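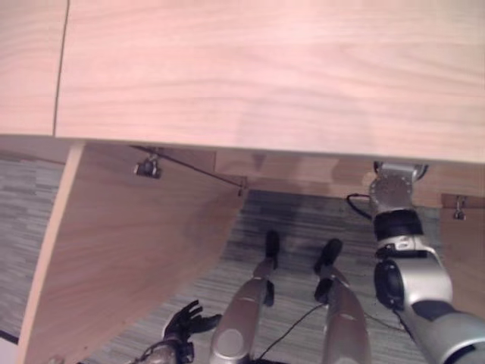
Start of episode below the desk: keep it or cut it?

6 min read

tidewrack
Good evening to all. I am collecting demonstrations for desk work with a humanoid in Goltunport (we call it Ko) and I have a disagreement with my colleagues which I would like to put in front of more people.

Our task family is simple. The robot stands at a desk, an object lies somewhere on the top, the operator picks it up and puts it in another place. We have 800 episodes from the first period. All of these begin with both hands already above the desktop, because the operator brought the arms up before he pressed the record button. The policy we trained is quite decent if I start it in the same way. If I start it with the arms down, it is lost. It has never seen its own arm below the desk, so it makes small nervous movements and waits for something.

So since February we record from the lower position. The head looks down, the hands are low, and the view has a lot of legs, carpet and the underside of the desk in it. The operator must bring one arm out, past the front edge, and up. The trouble is that this part is slow and not very pretty. Operators hesitate near the edge, they go back a little, they try another elbow. My colleagues want to cut these seconds and let a scripted motion lift the arms. I want to keep them, but I cannot defend it very well with numbers yet.

What do you do with this part of an episode? We record in Gratik at 30 frames per second, if it matters.

mossgate
Cut it. I say this with sympathy, I kept everything in my first project and I regretted it for one whole spring.

If raising the arms takes the same time as the task, then half of your loss is spent on raising the arms. And the hesitation is the worst sort of data. Sometimes the operator stops because he cannot see the wrist, sometimes because he is thinking, and the network cannot tell these apart. It learns that near the edge of a desk one should stand still.

A scripted lift is boring and it works every time.

pallet_jane
It works every time if the robot always stands in the same place. tidewrack, does Ko stand in the same place?

tidewrack
Not exactly. There is tape on the floor in the other room, but at this desk we let the feet vary a little on purpose, nearer to the back panel or further from it. The legs are partly under the top. With the feet more forward, the scripted lift would bring the wrist against the edge from below. I should have written this in the first post, I am sorry.

pallet_jane
Then you have your defence already. A fixed script with a moving start is how you break a wrist flange. I have repaired two of them. Not a pleasant afternoon, the bolts are small and one always goes into the carpet.

mossgate
Nobody sensible runs a blind script. You plan the lift with the desk as an obstacle. The height of the top is known, the edge is a straight line, it is the easiest obstacle in the world.

And the back-driving at the edge is also a risk when a person is doing it with a headset on.

quietferry
I am in the middle of this. I did something similar with a workbench, so let me describe what I did and you can say if it is stupid.

We kept the raising part but we gave it its own instruction text. So one recording became 2 segments, the first "bring the right hand above the table" and the second the real task. In Gratik you can put the segment mark during recording with the pedal, or later in the review screen. We did it later, because our operators forgot the pedal. Then you can weight the first segment lower and nobody has to throw anything away. We sampled it at one quarter of the other.

The result was that the robot could be started from nearly anywhere. It also recovered when the hand sank below the table in the middle of a task, and I did not expect this. With the cut data it simply stayed down there.

tidewrack
This is interesting for me, the recovery especially. We see that failure also. The hand reaches for an object close to the front edge, goes too low on the way, and after that it is under the desk and the policy has no idea. We counted it as a grasp failure in our table, but it is a different thing.

About the text: do you write which hand? In our recordings very often only one arm is moving. The right one goes up and the left hand stays low next to the leg for the complete episode.

quietferry
Yes, always write the hand. And I would check that the idle hand is not idle in the same way every time. If it always hangs beside the leg, the model may begin to use it as a sign of something. Ours decided that an open left hand meant the episode was nearly finished. It took us a long time to find that.

bramblecode
Different opinion: the camera is the problem. With the head looking so far down, the operator sees the legs very well and the place where he wants to go not at all. At the desk edge the forearm and the wrist hide exactly the part that matters. I would lift the head first, record from there, and use the wrist cameras for the clearance.

tidewrack
We have no wrist cameras on Ko at the moment. They are planned. There is also the question of the head. If we lift it first, then the policy never sees the knees and the lower side of the desk, and at start-up this is what it looks at. I would prefer that the model knows its own body from this angle, even if the angle is not a nice one.

bramblecode
Then move the head as part of the action. Let it start down and come up together with the arm. A person does it like this when standing up from a search under the table.

tidewrack
The neck follows the headset, so in principle each operator does it already. But they do it very differently. One looks at the hand until it is completely over the top. Another looks up at once and brings the arm blind, he says he can feel where it is. I do not believe him completely.

mossgate
You see, this is my point. Four operators, four styles, and none of them is the one you want. What you call variety I call noise.

pallet_jane
It is only noise if you write no protocol. tidewrack, do your operators have a written page?

tidewrack
They have one, but it begins at "hands are above the desktop". I wrote the following this evening, please correct it:

1. Stand with the feet on the carpet under the front part of the desk. Do not use the same place as in the last episode.
2. Both hands below the level of the top. Fingers relaxed, not in a fist.
3. Press record. Wait one breath.
4. Look at the hand which will move. Pull the elbow back until the wrist is free of the edge, then go up.
5. Look at the object only when the whole hand is over the top.
6. If the arm touches the desk, stop, go back, continue. Do not delete the episode. Mark it "contact".
7. Do the task.

pallet_jane
I would add the cable check. Any loop at the wrist can catch on a bracket or a screw under the desk. Look before the first episode and again after lunch. Also the cable on the floor between the feet, if you let the feet move.

Point 6 is good. People delete contacts out of shame.

mossgate
Point 6 is the one I would remove. You want contact with furniture in your training set?

quietferry
I want the going back after the contact. You can mask the frames before it. In our set the mask ran from the mark until the arm started to retreat, and the rest stayed in.

mossgate
Fine, with a mask I can live with it. But someone has to place those marks by hand, and I have met very few people who do it well after the first hundred.

osprey_nine
Small technical remark from somebody who reads more than he writes here. If you mix the old set with the new one, look at the normalisation of the actions. The old 800 never go low, so the range of the shoulder and elbow is narrow. If you keep the old statistics, the new starting position is far outside and is clipped. We had this with the Olteteo set and for two weeks we blamed the operators. They were not amused.

tidewrack
I looked just now. We have the old statistics. The elbow value at the start is clipped in nearly all new episodes. This explains the nervous movements better than anything I had, thank you very much.

It also means that my comparison from last month is worth nothing, and I have to tell it to my colleagues tomorrow.

osprey_nine
Recompute on the mixed set and train again before you tell them. It is a more pleasant conversation.

bramblecode
Please also try one run with the head lifted, for me. Same protocol, only point 4 different. I am curious if it is really so bad.

tidewrack
I can do a small run, it costs one afternoon. The plan is then: new statistics, segments with separate text as quietferry does it, the first segment at one quarter weight, contact frames masked. Against it a version with the lower part cut and a planned lift, so mossgate also has his horse in the race. Both will start from the same foot positions — I will draw them on paper before, otherwise I choose the easy ones without noticing.

mossgate
Her horse. And put the feet too far forward at least a few times, my planner is not afraid.

tidewrack
My apologies, her horse. It is noted on the paper.

quietferry
In the Gratik review screen, set the segment mark where the wrist passes the edge, and not where the fingers do. We had it mixed in the beginning and had to go through all of them again.

tidewrack
Wrist, good. I will change the page for the operators tonight and post the numbers when both versions have run.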